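Rindow bed-making policy: my take after 150 runs

I've been playing with Rindow for a while now, and I like it more than I expected to! It's a learned policy for tidying a bed, trained on 469 demos, and the idea (Pin-yu Mok's, from the write-up) is to plan in short chunks and look again after each one. Setup took me two evenings, mostly calibration, ugh.

I ran it on a single bed with pink bedding, pillow and quilt both.
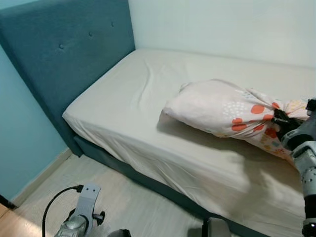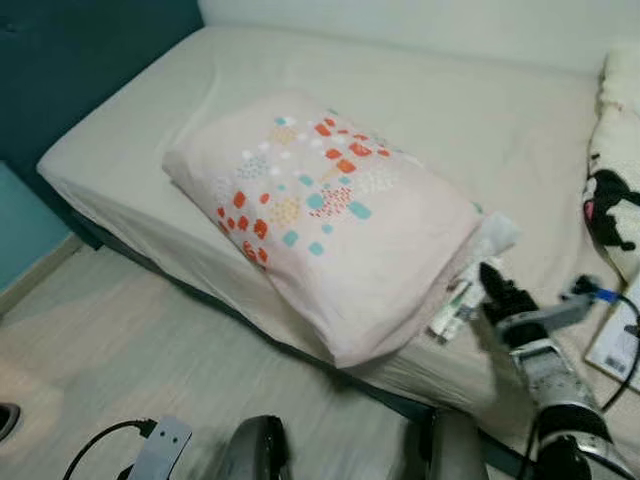 What I liked, and what I didn't

Pillows are the strong suit. It missed the grasp on just 10 runs, way better than Clemine ever gave me. Thick folded bedding is slower, and small stuff lying next to it still confuses the thing (I'd love a fix by October). Worth trying if you've got the arms for it!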